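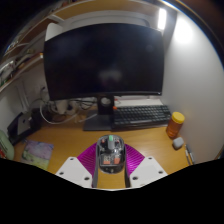
According to Blažena Vrabec, a desk should be read from its edges inward, and any study that begins with the keyboard has already lost the half of its material. We did not follow this advice in our first coding round, and the results of that round were poor. In the second round we did follow it. The present section reports what was found at the edges, mainly at the side where the desk meets a wall.

Figure 4. Desk with a wall on the right side, Viltton sample. Coded as "wall strip in use".

4.2 The wall strip

We call wall strip the part of the desktop which lies within 200 mm of a wall, measured perpendicular to the wall. Desks standing free in the room have no wall strip and were left out of this part of the analysis. The remaining set contains 96 desks with 2868 objects, counted by the procedure of Section 3. Shelves above the desk were coded separately, even when they hold the same kinds of small things as the desktop.

The first observation is simple. On a desk which is used for a computer, the middle belongs to the monitor and the keyboard, and these two are seldom moved far. Everything else must find a place around them. At the back the space is usually taken by the monitor base and by flat things, such as papers or a panel, which can stay behind the keyboard without being in the way. At the open side objects can fall. The wall side is the only side where an object is both within reach and protected, and it is filled accordingly.

Figure 4 is typical in this respect. The jar with the yellow lid stands close to the wall, at the right of the keyboard, and two pens are lying parallel at the very edge of the desktop where it meets the wall. A small light-grey object, which we coded as "case, small, uncertain", lies just in front of the jar. The wooden surface nearer to the middle was entered in the coding sheet together with the keyboard zone and is not discussed here.

4.3 Standing and lying objects

Objects in the wall strip can be divided into standing and lying. Standing objects are jars, cups, bottles, lamps, tins. Lying objects are pens, cases, cards, folded cloths and similar. We expected that standing objects would be placed at the back corner, where they disturb less. The data from Grondon support this, but in the Viltton sample the jars and cups are often placed further forward, beside the keyboard. Josefina Barrientos suggested that the difference comes from handedness, and we checked this with the participants who had given their handedness in the questionnaire. The number was too small for a conclusion and we leave the matter open.

A jar has one property which a cup has not: it can be closed. Several participants told us in the interviews that they would not keep an open container near a keyboard, but they see no problem with a jar if the lid can be screwed. For the coding, we therefore treated closed and open containers as two classes. What is inside the container was not coded, unless the participant named it without being asked. Coloured plastic does not always permit to see the content, and to guess it from the outside produced disagreement between the two coders in the pilot.

Pens need a separate remark. In the literature on office desks, the pen holder is treated as the normal place for the pen. At home we found it otherwise. A pen was most often lying directly on the desktop, and when a wall was present the pen tended to lie along it. The wall works then as a ruler: whatever is pushed against it becomes parallel to it, also when the person had no intention to tidy. We would be careful, for this reason, to read parallel pens as a sign of a tidy person. The coding category "aligned" in Table 3 says only that the objects are aligned.

4.4 What the participants said

We interviewed 20 participants at their own desks, in the morning or after supper, as they preferred. The question was always the same: which of these things has a place, and which is only there? The answers were clear for the keyboard and the monitor, and much less clear for the wall strip. One participant from the Skotside building pointed at a tin of mints and answered that it had no place, and a minute later she told us that she would notice at once if somebody moved it. Similar answers were given by others. We propose the term "settled object" for a thing which nobody has assigned to a place but which returns there after use.

Settled objects survive tidying. When participants were asked to clear their desk as if a guest was coming, they removed papers and dishes first, then cables, and they wiped the middle part. The wall strip was often wiped around. In the MacAulay apartments, where desks are narrow and built in, even the dust line could be seen behind the containers, and two participants apologized for it.

One limitation must be mentioned. We have recorded each desk only once before the interview, so the return of an object to its place is known from the words of the participants and was not observed. A second visit was planned for March but could be carried out only in Grondon. Those data are treated in Section 5, together with the shelves.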